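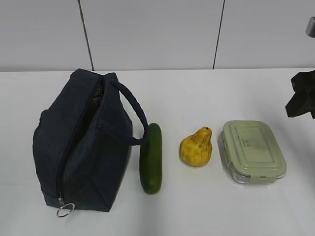 Packing day is when I finally fill in the label sheet for my Niritz freezer packs, and I do it before anything goes near the freezer. You can use the packs with pretty much any insulated bag. A soft, boxy one like the navy lunch bag, with a zipper around the top, is the shape I like best (flat packs sit nicely against the sides). Okay, on to set-up!

Section 2: First freeze

1. Wash each pack in warm soapy water and dry it all over. Mine came with a powdery film on them, so don't skip this.

2. Fill to the line with cold tap water. The small pack takes 16 ounces, the large one takes 32.

3. Screw the cap on until it clicks, then turn the pack upside down over the sink and wait a bit. If it drips, take the cap off and reseat the little rubber ring.

Caution: please don't fill past the line! I did that with my very first one and split the seam.

4. Lay the packs flat in the freezer with a finger's width between them. Leave them 20 hours the first time. After that, overnight is fine.

5. Wipe off the frost and slide one pack down each side of the bag, then add your food and zip it all the way closed.

Note: my friend Jonalyn Cabanatuan wraps hers in a dish towel so her salad greens don't freeze, and I've started doing it too.

Spare caps and rings come in packs of 2. Order them with the card in the box, and write "small" or "large" on it, as the threads are different.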